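Economía doméstica aplicada
Apuntes de la sesión 4: el fregadero de dos senos
Curso Wostumholm de mantenimiento del hogar
Docente: Wiesława Zawadzka

Traed leídas las páginas sobre tensioactivos. Quien no las haya leído puede asentir con cara seria, que también se ha hecho otras veces.

4.1 Por qué dos senos

El fregadero de dos senos se inventó para separar el lavado del aclarado. En la práctica separa lo que se va a fregar hoy de lo que se va a fregar cuando venga visita. En este curso defenderemos el uso original, aunque sepamos que tenemos el público en contra.

Regla general: el seno grande para lavar, el pequeño para aclarar. Si las piezas son pocas y el chorro alcanza los dos lados, se puede invertir. Lo que no se puede hacer es cambiar de criterio a mitad de la pila, porque entonces acaba habiendo espuma en los dos y hay que volver a empezar.

Nota sobre las encimeras de madera: el agua se seca en el momento, también la que se escapa por detrás del grifo. La madera tiene mucha paciencia y luego, un domingo cualquiera, se pone negra junto a la junta. Teodor Olszewski dedicará a esto la sesión 6, con muestras. Las muestras son de su propia cocina y pide que no se comenten.

4.2 Orden de lavado

El de siempre, que es el que casi todo el mundo dice seguir:

1. Cristal y vasos.
2. Tazas y platillos.
3. Cubiertos.
4. Platos y cuencos.
5. Cazos, sartenes y lo que se haya pegado.

Los cubiertos no se dejan sueltos en el fondo. Terminan apoyados en el desagüe, tapan media rejilla y la otra media la tapa el arroz. Si se dejan en remojo, en un vaso alto y con el mango hacia arriba. Los cuchillos de verdad, nunca bajo la espuma: se lavan de uno en uno y se secan enseguida.

El cuenco se pone en remojo lleno o no se pone. Un cuenco vacío en el seno es un cuenco aparcado.

4.3 Inventario previo

Antes de abrir el grifo se mira qué hay y dónde está. Se tarda 12 segundos y ahorra la escena de buscar el estropajo con las manos llenas de jabón. Para la cocina del aula, fijaos en tres cosas: las dos esponjas (la amarilla clara, dentro del seno pequeño; la verde y amarilla, sobre el separador), el cuenco blanco que espera en el seno grande y la taza de la banda a cuadros azules y amarillos, puesta encima de un plato llano que le viene muy grande. El Dawn está en la esquina de atrás, a la derecha. El dosificador transparente, en la contraria. Discutid por parejas cuál de los dos alcanzaríais sin tirar nada.
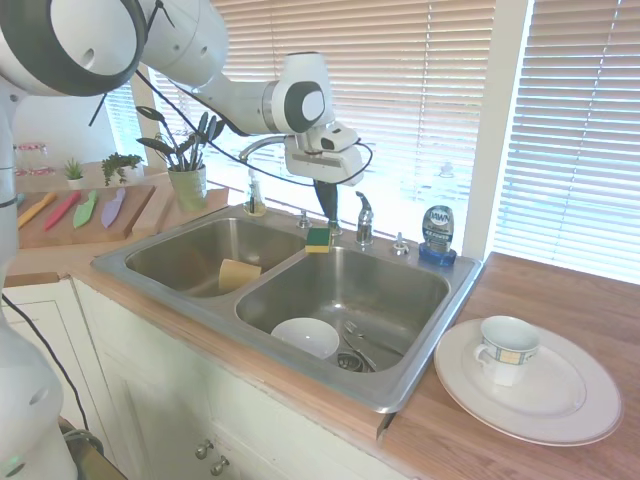 4.4 Esponjas: jerarquía y jubilación

Una esponja, un oficio. La blanda para tazas y cristal, la de fregar para lo demás. La encimera lleva bayeta aparte - y no, la esponja vieja no «asciende» a encimera por antigüedad.

Dónde dejarlas es materia de examen todos los años. El fondo del seno es mala residencia, porque allí escurre todo lo demás. El separador es aceptable mientras se trabaja y un poco provisional después. Lo correcto es un soporte con aire por debajo. El modelo Gredora, que recomendamos en el curso anterior, cumple bien hasta que se despega la ventosa.

Jubilación: cuando huela. Si hay que acercarse para decidir si huele, ya huele.

4.5 La tabla de cortar

No es un escurridor ni un expositor. Se lava por las dos caras aunque se haya usado una, se seca con paño y se deja de canto. Si tiene que quedarse tumbada, que sea lejos del salpicado y también de las macetas, que agradecen la humedad bastante más que ella.

Los cuchillos de juguete se lavan con agua templada y jabón, como cualquier pieza que haya pasado por manos pequeñas.

Tarea para abril

Anotad durante 18 comidas qué pieza se queda siempre la última en la pila. Una línea por comida, sin nombres de familiares. Las hojas se entregan en el casillero 24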